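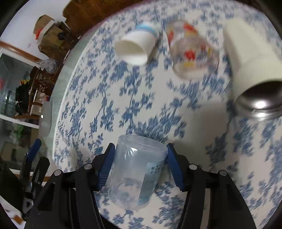
Storing and drying mixed cups on a tablecloth: on their sides or upside down?

Preltosell Household Help > Kitchen > Washing up and storage
Viewed 1,971 times

jomier159
Posted Jun 18, 2025

We have no draining rack in the flat, so after washing up I put the drinking things on the dining table. The table has a cloth on it, white with a blue floral print. The items are a mix: paper cup, glass tumbler, insulated cup with a steel interior, and several plastic ones. One clear plastic tub also has a label along the side which I would like to remove.

I have been laying everything on its side. My sister says they should all go upside down. The cloth is washed at 40 degrees and changed once a week. The table edge is curved and things roll if knocked.

1. Which position dries faster?
2. Does the cloth matter?
3. How do I get the label off without scratching the plastic?
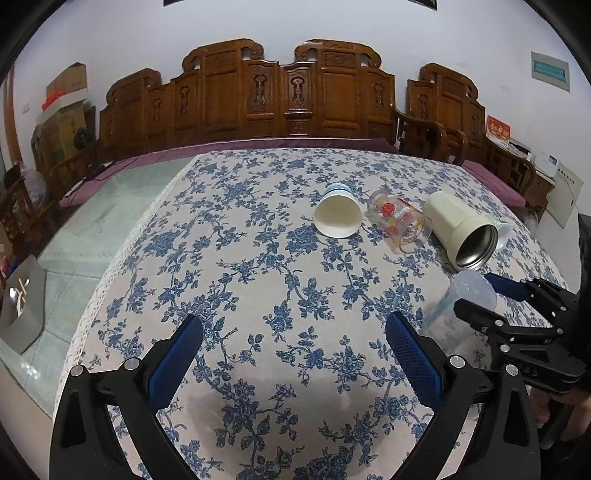 Paper cup, tumbler and thermos cup on their sides, with the bench behind the table.

quintero_k
Top contributor

Position depends on the vessel. Upside down on a flat cloth drains well for the first few minutes, then the rim seals against the fabric and the air inside stays damp. On its side, a cup keeps a small pool along the lower wall, but air can get in. The usual method is to do both: invert for ten minutes, then turn on the side or stand upright until dry.

Insulated cup: shake out, wipe the steel with a dry cloth, leave open. Do not put the lid back on until the next day. Damp under the seal is where the smell comes from.

Glass tumbler: dry by hand. If it has a printed design, avoid scouring pads on that part. A tumbler on its side should be chocked with a folded tea towel - a curved table edge is a poor place for one.

Paper cup: do not wash it. The lining lifts at the seam and the base goes soft. Use it once or keep it for dry things such as buttons.

Cloth: cotton is acceptable, but it stays wet underneath and can mark a polished table top. Put a towel over it and remove the towel afterwards.

buten_lane

Agree with most of that, but I would skip the cloth altogether. A wire cooling rack over a baking tray does the same job as a draining rack and goes back in the oven when you have finished.

For the label, fill the tub with warm water (not boiling, thin plastic will warp), wait fifteen minutes and peel slowly from one corner. Rub what is left with cooking oil, leave it a while, then wash with washing-up liquid. Keep off acetone. It clouds some plastics and you cannot polish it out.

tabletop600

just use a tea towel. Mine have been upside down on one since last December and no problems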